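Print this page | E-mail this page

Teaching two arms by remote control
Project report, Selim Ersoy and Despina Ververidis

3. Collecting the demonstrations

We had planned 2,990 demonstrations. We kept 2,202, and a fair share of the missing ones can be blamed on Selim, who steered the left arm as if parking a lorry. Despina took the right arm and was insufferable about it.

Each run was driven by hand from start to finish, with the joint angles and camera pictures saved as we went. Dry objects came first. Water came in August, on the advice of our supervisor, who did not have to mop.

Floating things drift when a finger comes near, so a run that looked tidy at noon could not be copied at five past. We left the slow, dithering attempts in the set - the arms may as well learn from our real standard of work.

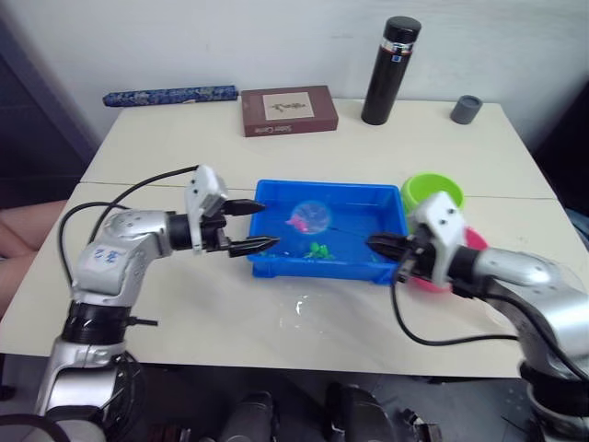 Figure 3. Both grippers at the water tray, with the ball afloat and a puddle on the table in front.

Training used 2,000 of the runs and the rest were held back for testing. Results are in section 4, such as they are.

Contact | Copyright Mirnura student projects | Back to top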